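Sulleck Packing Paper, Recycled Kraft, Bulk Roll

Item group: Void Fill and Wrapping
Supplied by: Stereck Packaging Supply

Sulleck packing paper is a brown kraft paper made for wrapping, layering and filling empty space in shipping cartons. It is supplied to warehouses, mail rooms, museums and school districts that pack goods by hand. The paper tears cleanly against a table edge and holds its shape once crumpled.

Each roll is 2000 feet long and fits the Meveck bench stand as well as most standard floor dispensers. The core is plain cardboard and may be recycled with the paper. 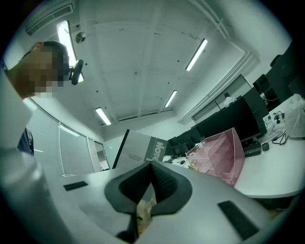
For fragile contents, Stereck recommends a bottom layer at least 2 inches deep before any item is placed in the carton. Sheets should be crumpled loosely, as tightly balled paper gives little cushioning and adds weight. Glass and ceramics should be wrapped separately.

Ordering and Delivery

Rolls are sold singly or by the pallet. Orders over $400 ship free of charge from the Laryea warehouse. Smaller orders are charged by weight at checkout. Pallet deliveries require a loading dock or a lift gate, which must be requested when the order is placed.

Storage

Store rolls upright in a dry room, away from direct sunlight. Unopened rolls may be returned in their original wrap. Cut or partly used rolls cannot be accepted.

Related Items

Meveck bench stand
Replacement tear bar
Sulleck sheets, flat packed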